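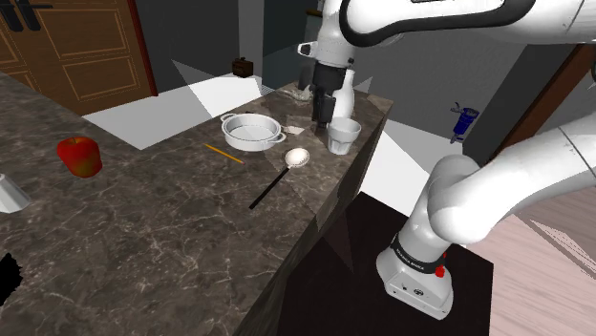

May, morning. Back on the obituary templates for the Arkdale funeral homes, after a week of pretending they were finished. The intake form still has one box for "survivors" and families still put everything in it: the living, the dead, the dog, and a cousin who is owed an apology. Marlene Paquette sent over the last batch from Lévesque and I read it all before lunch. Mostly fine. I want the form to hold the small kitchen facts people really write in, the white cup on the counter, the tall bottle next to it, who was allowed to touch the good knife. Right now "Other remarks" stops at 300 characters and then quietly eats the rest. One daughter's note ended "she never once let anybody". Let anybody what? Marlene is calling her back.

Changed the limit to 1,000. Tested with the longest remark we have, pasted twice. Saves, reloads, prints. The print version pushes the service time onto page two, where no one will look for it, so the service block now goes above the remarks. Ognjen thinks families will hate that order. Ognjen has been overruled by paper size.

**Batch check**

- 352 notices in, 348 out.
- Two of the missing four are duplicates (same man, sent by both of his wives, one former). Kept the one the funeral home confirmed. Didn't enjoy the phone call.
- One had the birth date after the death date. Back to Lévesque.
- One has vanished. Wivine says it was received and Fludard says it was never sent. I believe neither of them.

**Wording**

The "went to be with" line is still a dropdown. Options as of today: died, passed away, passed peacefully, entered into rest, went home. Mélanie Campbell wants a blank as well, as her families want to write their own and she is tired of crossing ours out in pen. Added. I give it two weeks before somebody "clocked out", and if the family signs off on it, it runs.

"Peacefully" should not be the default. It was the default for all of last year. Osvaldo Dal Bello found one that said peacefully, then two lines later mentioned the ladder. Default is now plain "died".

Nicknames: quotes go after the first name, before the middle. The old rule stuck them after the surname, so everyone sounded like a boxer. Curly quotes come through Fludard as question marks, so for the moment we have a retired church organist named Edna ?Sis? followed by her surname. Straight quotes until Fludard gets around to fixing it. Ticket is open. Ticket has been open.

**Survivors box**

Split into three: spouse or partner, children and their spouses, everybody else. "Preceded in death by" gets its own box and no longer appears if left empty. Before, it printed the heading followed by a period, like a threat.

Laurier asked about order inside "children". Oldest first unless the family says otherwise. The family will say otherwise. He also asked what we do about spouses in parentheses when the couple has separated but not told the mother's side. Leave it as submitted. We are a form.

Stepchildren: no separate label. If they wrote "children", print "children".

**3:40 pm**

Found the missing notice. It was filed under the funeral director's name, so for most of a day the system had a perfectly healthy man lying in state at his own place of work. Fixed the field mapping, reran that one only, it came out clean. Have not told him. Marlene may want to.

Left to do:

- flowers / "in lieu of flowers" still prints both when both are ticked
- pallbearers, honorary: does anyone need a limit? Lévesque has one with a whole bowling league
- ask Mélanie for her crossed-out copies, they're better than our test data
- photo captions, not today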